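[shoptalk] Re: Shelf bot, where the handheld fits in
From: Hilde Desmet
To: shoptalk list
Date: 14 February 2025

Florante Samonte wrote:

> I read through the wiki page for the shelf bot and I follow the base
> and the lift, but I lose the thread when it gets to the scanner. Why
> is there a handheld computer in the loop at all? A Pi with a cheap
> USB scanner would do the same job and you would not be fighting
> somebody's locked-down keypad firmware.
>
> Second question. Are you still planning to have the arm swap the
> battery by itself? I have a spare gripper from the Pornbridge kit if
> that is any use, but it only opens to 815 tenths, so 81.5 mm, and I
> don't know how wide the handheld is.
>
> Florante

Florante,

Fair questions. The wiki page is out of date. Rodel wrote it in December and we have changed a lot since then.

On the handheld: we didn't pick it, we had it. Marites got a box of them when the warehouse where she used to work closed. They read bar codes from farther away than any USB scanner I have tried, and they survive being dropped. The firmware was a pain for two evenings. Analyn found that you can put the thing in a keyboard mode where every scan goes out over Bluetooth as plain text with a carriage return on the end. The base computer listens for that and writes it to the stock file. We don't run any code on the handheld itself. If it dies we pair another one from the box and carry on.

A Pi would work too. If someone wants to build that version, the stock file format is on the wiki and that part of the page is still correct.

On the battery: no, the arm does not swap it yet. For now a person does. The plan is in three steps and we are on the first one.

Step one is getting the motion right by hand. We clear a section of the metal shelving, put the handheld and one battery pack on it, and do the job slowly with two hands while we record it from head height. Left hand holds the body low down by the keypad, right hand does the fine work. Then we go through the recording and write down every point where a hand changes its grip. I thought there would be a couple of these. We have 7 in the current list, and I think two of them can be dropped if the handheld sits in a cradle.

Step two is the cradle. Rodel has a first print of it, in the Ballix filament because that is what was on the machine. It holds the rounded bottom end well enough but the sides are too tall and they get in the way of the fingers. He is going to cut them down by 5 mm and print it again. The cradle will bolt through the pegboard panel holes at the back and not to the shelf deck. The deck is in two sections with a seam down the middle and I don't trust it to stay level across the join.

Step three is the arm. Your gripper could be useful here, thank you. Please bring it. The width of the handheld is not what worries me, since the cradle will be holding it. The gripper has to take the battery, and that is narrow enough on the short side. What I need to know is how softly it can close. The Doltby one we have now either holds nothing or dents the label. If yours has a current limit you can set from software, I would like to try it before we spend anything.

Some notes for anyone else who is following along:

The orange key on the handheld is a useful landmark for the vision code. Everything else on the unit is black or close to it, and the shelf is dark gray, so edge detection does badly. Searching for one orange blob does well. Analyn has it finding the key and working out the angle of the body from there. The battery label has a dark red and orange band on it, so she had to add a size check to keep the code from mixing up the two.

The holes in the pegboard confuse the feature matcher. It finds thousands of points that all look the same. Our fix at the moment is to mask out everything above the line where the panels meet the deck. It is crude and it will break if the camera moves. A sheet of plain card hung on the back would be better, if someone has a big enough piece.

Please leave the white basket at the right end of the shelf where it is. The code uses the rim as a second reference.

Battery cycles: Marites has the test rig set to stop at 3,000 insertions on one handheld to see if the contacts wear. I will post her numbers when she has them. Please don't borrow that unit.

The code is in the usual place, in the folder called zoega. (Marites named it after the coffee, Zoëga, and the build script did not like the accent.)

Hilde

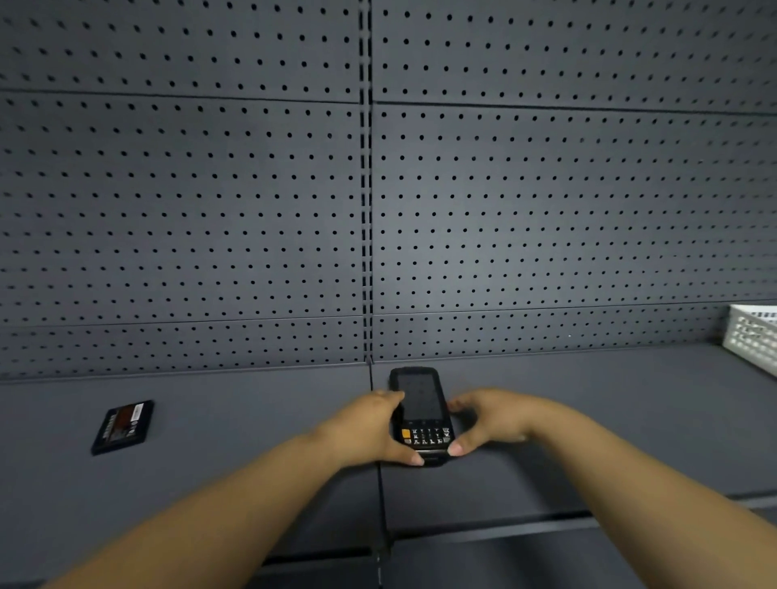 Photo: Rodel Dela Peña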